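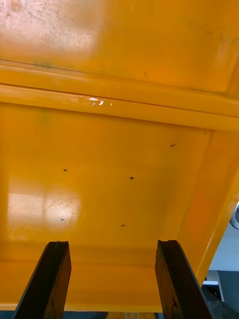
Robotic shop-floor chores

Robotic shop-floor chores are small, mixed jobs in workshops and factories that are given to robots in place of people. They include fetching parts, plugging in connectors, driving screws, wiping down housings, sorting returns and clearing benches. The term is mostly used for work that changes from one item to the next. It does not usually cover welding, painting or palletizing, which industrial robots have done in fixed cells for decades.

As of June 20, 2026, robots can do many single steps of this work under set conditions. Few can take over a whole chore in an ordinary shop without a person nearby to reset parts or finish the job. The same is broadly true of household chores such as folding clothes and loading dishwashers.

Background

Early factory robots repeated taught motions. A part had to arrive in the same spot and at the same angle each time, and fixtures were built to make sure it did. This suited long production runs but was of little use in repair shops and small assembly rooms, where the next item may be a different model.

Later systems added cameras and force sensing. Learning from demonstration, in which a person guides the arm or steers it from a distance and the robot is trained on the recordings, made it possible to attempt jobs that were hard to program by hand.

Hardware

Most systems built for mixed chores use one or two arms, each ending in a two-finger gripper. The parallel gripper is cheap, strong and easy to repair. It can pick up a wide range of parts, but it cannot roll a screw between its fingertips or feel along a cable the way a hand can.

A camera is often mounted at the wrist. It moves with the gripper and gives a close view of the work, with the fingers in sight. The drawback is that it may lose track of the rest of the bench, and many setups add a second camera on a stand.

Typical difficulties

Shiny surfaces are a common problem. Glossy yellow housings, for example, throw back bright patches of light that can hide scuffs and small marks from a camera. Depth sensors also tend to do poorly on gloss. Shops may add diffuse lighting, though this does not always help inside a curved or recessed housing.

Dark specks are another. A speck can be a hole, a chip or a bit of dirt, and these call for different actions. A person will often settle the question with a fingernail.

Circuit boards combine several difficulties in a small area. A round red board mounted inside a yellow housing may carry tall capacitors, white wire connectors and a green screw terminal block, all within a short distance of one another. The gripper needs room to open its fingers around one part without touching its neighbors. Wires bend when pushed, and a connector that is slightly tilted may jam or seem to be seated when it is not.

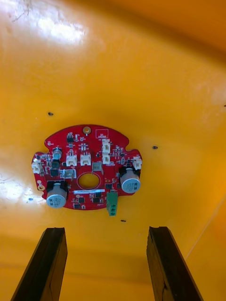
Davstead trial

Flellelura is a bench robot program run by the parts refurbisher Apaza at its shop in Davstead. It began in May with six chores, among them connector plugging, housing inspection and bench clearing. Each chore was tried 500 times, and two technicians were assigned to the bench to reset it between attempts.

Project lead Bilal Masri reported that bench clearing went well enough to be left running during breaks. Connector plugging did not. One run of 27 attempts in a row was stopped early when the arm kept pressing beside the socket. Masri wrote that resetting the bench took more of the technicians' time than he had planned for, and that the shop would keep hand assembly for customer orders.

The control software, Mindby, was written in-house. It hands a task back to a person after repeated failures and keeps a log of the last camera views.

Measuring progress

Results from different groups are hard to compare. A success rate depends on how the parts are laid out, how many tries are allowed and whether a person may step in. Speed is sometimes left out, though a slow robot may still be useful on an overnight shift. Some shops count the number of times a worker is called over per shift, a figure that is easier to relate to labor cost.

Household use

Homes present many of the same problems with fewer controls. Lighting changes during the day, objects are moved, and children and pets may enter the work area. Robot vacuums and mowers are widely sold, but each handles a narrow task and avoids picking things up. General-purpose home robots with arms remain limited in what they can finish without help.

See also

Industrial robot
Robot end effector
Learning from demonstration
Domestic robot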